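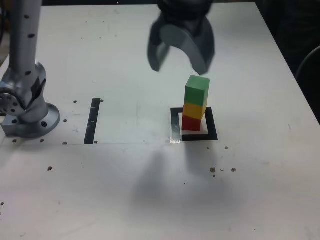 그림 1. 빨강, 노랑, 초록 순으로 쌓은 탑. 위로 갈수록 모서리가 조금씩 어긋난다.

6. 블록 쌓기 작업면 준비

Calon 블록 세트의 제품 안내문에는 "평평한 곳이면 어디서나 바로 시작할 수 있다"고 적혀 있다. 이 설명서를 쓰는 쪽에서는 그 문장을 그대로 믿지 말라고 권한다. 평평해 보이는 상판과 평평한 상판은 다르고, 블록 세 개짜리 탑에서도 그 차이가 드러날 때가 있다. 이 장은 상판 정리, 표시 칸 만들기, 조명, 블록의 출발 배치, 쌓기, 기록 순서로 되어 있다. 순서를 바꾸어도 큰일이 나지는 않지만 테이프를 두 번 붙이게 될 가능성이 높다.

준비물
- 빨강, 노랑, 초록 정육면체 블록 하나씩
- 검은 테이프
- 표시 칸 안에 놓을 밝은색 사각 받침
- 자, 연필, 마른 천
- 기록지(세트에 든 Orno 양식 또는 직접 그린 표)

6.1 상판 정리

1. 상판 위의 물건을 치우고 마른 천으로 한 방향으로 닦는다. 왕복으로 문지르면 부스러기가 자리만 옮긴다.

2. 손바닥으로 표시 칸을 만들 자리를 쓸어 본다. 걸리는 것이 있으면 손톱이나 플라스틱 주걱으로 떼어 낸다.

3. 긁힌 자국은 그대로 둔다. 흰 상판은 쓰다 보면 흠집과 얼룩이 생기고, 이를 가린다고 파는 광택제는 대개 상판을 미끄럽게 만들 뿐이다. Gunawan 상판 보호액을 같이 사라는 권유를 받을 수 있는데, 블록 쌓기에 도움이 된다는 근거를 우리는 찾지 못했다.

4. 블록 하나를 놓고 윗면 모서리를 번갈아 눌러 본다. 흔들리면 블록을 돌려서 다시 누른다. 돌려도 같은 방향으로 흔들리면 상판 쪽을, 흔들리는 방향이 따라 바뀌면 블록 쪽을 의심한다.

참고: 작은 점처럼 보이는 것이 모두 먼지는 아니다. 상판에 밴 얼룩이나 나사 구멍일 수도 있으니 긁어내기 전에 확인한다.

6.2 표시 칸 만들기

1. 연필로 사각형을 그린다. 안쪽 변은 블록 한 변보다 넉넉해야 한다. 딱 맞게 만들면 정확해진다는 주장이 있으나, 칸이 좁으면 블록이 테이프를 밟고 올라서서 오히려 기운다.

2. 검은 테이프를 변마다 따로 붙인다. 한 줄로 꺾어 돌리면 모퉁이에 주름이 생긴다.

3. 모퉁이에서 겹치는 부분을 눌러 준다. 들뜨면 투명 테이프를 덧댈 수 있다. 그림 1의 사각형도 왼쪽 아래 모퉁이에 반투명하고 번들거리는 테이프가 보인다. 보기 좋지는 않지만 블록이 닿지 않는 바깥쪽이라면 문제 삼지 않아도 된다.

4. 안쪽에 받침을 놓는다. 받침이 테이프 위로 올라타면 받침을 자른다.

5. 표시 칸 왼쪽에 세로 띠를 하나 붙여 기준선으로 쓴다. 칸의 왼쪽 변과 나란한지 양 끝에서 자로 잰다. 눈대중은 믿을 것이 못 된다.

주의: 테이프를 겹겹이 붙여 높이를 맞추려 하지 말 것. 테이프는 눌리는 정도가 일정하지 않다.

6.3 조명과 뒷배경

1. 작업면 밝기를 1,000럭스에 맞추라는 것이 안내문의 권고다. 근거는 적혀 있지 않다. 조도계가 없다면 살 필요까지는 없고, 블록의 윗면과 앞면이 서로 다른 밝기로 보이는지만 확인한다.

2. 작업자가 서는 자리에서 상판을 내려다본다. 상판이 번쩍여 표시 칸의 테이프가 안 보이면 조명이나 서는 위치를 옮긴다.

3. 고개를 들어 뒷벽도 본다. 흰 벽이 강한 빛을 받으면 하얗게 날아가고, 벽에 달린 어두운 띠 같은 것만 도드라진다. 이런 띠가 비스듬히 보이는 자리에서는 그것을 수직 기준으로 삼지 않는다. 탑이 똑바른지는 언제나 상판의 선으로 판단한다.
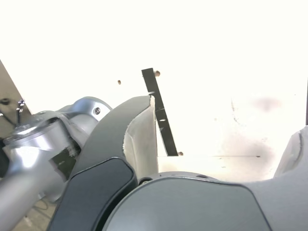 6.4 블록의 출발 배치

1. 블록을 모두 표시 칸 밖에 둔다.

2. 블록끼리 사이를 띄운다. 하나를 집을 때 옆의 것이 밀리지 않을 만큼이면 된다.

3. 맨 아래에 갈 블록을 가장 집기 쉬운 곳에 둔다. 이 설명서에서는 빨강이 맨 아래다. 다른 색으로 시작해도 되지만 기록지에는 순서를 적어 둔다.

4. 자리를 정했으면 상판에 연필로 점을 찍는다. 매번 같은 곳에서 출발하지 않으면 나중에 기록을 비교할 수 없다.
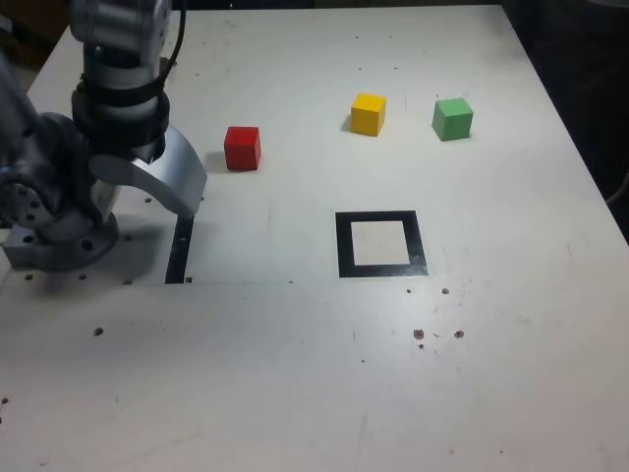
출발 배치에 관해서는 의견이 갈린다. Trosgate 쪽 강습 자료는 블록을 반드시 일직선으로 늘어놓으라고 하는데, 줄을 맞추는 데 드는 시간에 비해 얻는 것이 무엇인지 끝내 설명하지 않는다. 우리가 보기에는 서로 떨어져 있고 자리가 매번 같으면 충분하다. 그림 3에서는 노란 블록이 빨간 블록보다 더 뒤로, 오른쪽으로 물러나 있는데 이 정도 간격이면 빨강부터 집는 데 지장이 없다. 그림자도 살펴 둘 만하다. 블록 옆에 지는 옅은 그림자를 블록의 변으로 잘못 보면 집는 위치가 그만큼 빗나간다. 의심스러우면 옆면 말고 윗면의 모서리를 기준으로 삼는다.

6.5 쌓기

1. 첫 블록을 양 옆면에서 잡아 표시 칸 위로 가져온다. 윗면을 덮어 잡으면 놓을 때 모서리가 가려진다.

2. 내려놓기 전에 칸과 블록의 위치를 비교한다. 어느 한쪽으로 치우쳤으면 든 채로 고친다. 놓은 다음에 밀어서 맞추면 받침까지 따라 움직인다.

3. 수직으로 내리고, 바닥에 닿은 것을 확인한 다음 손을 뗀다.

4. 둘째 블록을 얹는다. 아래 블록과 네 변을 모두 맞추려고 애쓰기보다 중심이 중심 위에 오는지를 본다.

5. 셋째 블록을 얹고 손을 천천히 위로 뺀다. 옆으로 빼다가 건드리는 경우가 가장 흔하다.

6. 어긋난 정도를 확인한다. 그림 1처럼 노랑이 빨강에 대해 조금 돌아가 있고 초록이 살짝 비껴 있는 탑은 완성으로 친다. 완벽하게 맞춘 탑만 인정하자는 규칙도 써 보았으나 판정하는 사람마다 말이 달라서 그만두었다.
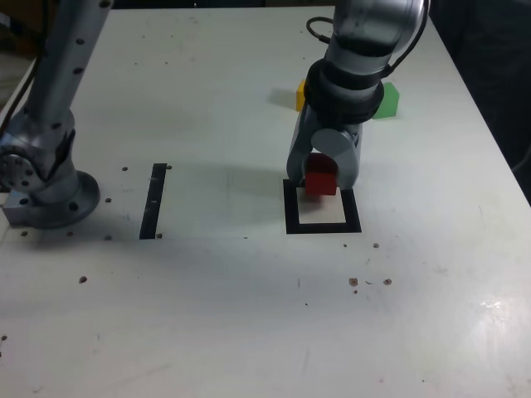 그림 4. 표시 칸의 왼쪽 위에 걸쳐 보이는 빨간 블록. 노랑과 초록은 뒤쪽에 있다.

주의: 보는 각도에 따라 들려 있는 블록이 칸에 놓인 것처럼 보일 수 있다. 위치를 판단할 때는 자리를 옮겨 두 방향에서 본다. 한 방향에서만 보고 "들어갔다"고 적은 기록은 나중에 쓸모가 없다.

6.6 기록과 자주 생기는 문제

기록지 한 장에는 16회분을 적을 수 있다. 칸이 남았다고 억지로 채울 필요는 없다. 쌓은 순서, 완성 여부, 무너진 층만 적고 감상은 뒷면에 쓴다. 성공률이 몇 할이면 숙련이라는 식의 표가 돌아다니지만 출처가 분명한 것을 본 적이 없어 싣지 않는다.

둘째 블록에서 계속 기운다
첫 블록이 테이프를 밟고 있는지 본다. 밟고 있지 않다면 받침 밑을 들춰 부스러기를 찾는다.

셋째 블록을 놓으면 전체가 돈다
받침이 미끄러지는 것이다. 받침 뒷면을 닦고 다시 놓는다. 양면테이프로 고정해도 되지만 가장자리가 뜨지 않게 붙인다.

칠한 면이 서로 달라붙는다
블록을 포개어 보관하지 않는다. 달라붙은 블록은 비틀지 말고 한쪽으로 밀어 뗀다.

테이프 가장자리에 때가 낀다
닦아도 안 지워지면 그 변만 새로 붙인다. 네 변을 한꺼번에 갈면 칸의 위치가 달라져서 앞선 기록과 맞지 않게 된다.

기준선과 칸이 더는 나란하지 않다
둘 중 어느 쪽이 움직였는지 추측하지 말고 상판의 고정된 가장자리에서 각각 재어 본다.

개정 2/10/20. 6.3과 6.5의 문구를 고침. 검토: Farah Tjoa

관련 항목
- 5. 블록 점검과 모서리 손질
- 7. 네 개 이상 쌓을 때의 받침 선택
- 검은 테이프 고르기: 폭과 접착력
- Orno 기록지 양식과 적는 법
- Calon 블록 세트 보관과 세척
- 9월에 고친 항목 모아 보기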